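Questions I get asked all the time

Hi, I'm Hala Daher, and I refinish and re-oil tables for a living. Mostly kitchen tables, a few desks, the odd church hall bench. I answer the same emails over and over, so I finally sat down and typed it all out. Last updated April 23, 2021.

Do you come to my house or do I bring the table to you?

Either one! If it's a big dining table and you have a garage or a covered porch, I'd much rather come to you. Smaller pieces can come to the workshop on Prustau. Ring the side bell, the front one is wired to the upstairs neighbor and she's very patient but still.

How long does it take?

A plain tabletop with an oil finish takes me 3 days, and most of that is waiting between coats. Lacquered tops take longer and I can't tell you how much longer until I've seen what's on there. Somebody brought me a table last July that had been varnished on top of wax on top of more varnish, and I had that thing for weeks. I grew quite fond of it.

Can you match the color of my chairs?

Close, usually. Bring me a chair, please, or at least a drawer front or something in the same finish. Phone pictures don't work for color, even the really nice ones people take by the window. I'll make up test patches on the underside of the table and you pick the one you like.

What kind of oil do you use?

For tables people eat at I use a hardening oil from Matić. I buy it by the can and I don't get anything for mentioning them. It smells strong for a while and then it doesn't. For desks I'll sometimes use a hardwax instead, which feels a bit drier under your arms when you're typing.

Is my table solid wood or veneer?

Look at the edge and then look at the end. On a solid board the grain you see on top carries on down over the end, and you'll see end grain there, little pores and curves. With veneer you'll normally see a thin line near the top edge. If there's banding glued all the way around it's harder to say, so send me a close-up of a corner. Veneer isn't a bad thing, by the way. I've refinished lovely veneered tables. I just sand them a whole lot more carefully!

How do I get rid of white rings?

Try nothing at all for a day or two first. Some of them fade by themselves. If it's still there, a soft cloth and a little furniture oil, rubbed gently along the grain, will often lift it. Please don't use the mayonnaise trick. I know your aunt swears by it. I've cleaned mayonnaise out of the grain of an oak table and I would like never to do it again.

And black rings?

Those go deeper and come from water getting at the wood itself, often with a bit of metal involved (plant pots, I'm looking at you). They need sanding and sometimes bleaching, so call me before you start on it with something from under the sink.

Do light tops show more dirt than dark ones?

People always expect me to say yes, but I'd say it depends on the dirt. Dark tables show dust, crumbs and every single fingerprint. Light ones show coffee and red wine. I have a light one at home with two kids and I wouldn't swap it. Wipe up the wine, and the rest you stop seeing.
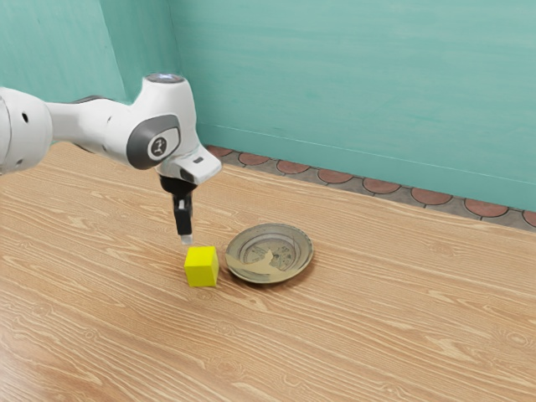
A light wooden tabletop.

How often should I re-oil?

Drip some water on the spot where you eat breakfast. If it beads up, leave it alone. If it soaks in and goes dark, it's time. For most families that comes to once a year, and a table by a sunny window may want it more often.

Can I put hot pans on it after you're done?

No. Sorry! Get a trivet. Sendex makes thick felt ones that I like, and a folded dish towel does fine for a warm plate.

Do you fix wobbly legs?

I'll tighten what can be tightened. Broken joints go to Sawsan Qaisi, who shares the workshop with me and is a proper joiner. She charges separately and her waiting list is up to 12 weeks, so ask early.

What do I need to do before you come?

Clear the tabletop, take out the leaves if it has them, and keep the cat in another room. Cat hair in wet oil is there forever. I bring my own drop cloths and a Bototex sander with a dust bag, and I'll need one outlet that isn't shared with your fridge.

Do you take cards?

Cash, check or card, all fine. I ask for a deposit when we set the date and the rest when you've run your hand over the top and you're happy with it.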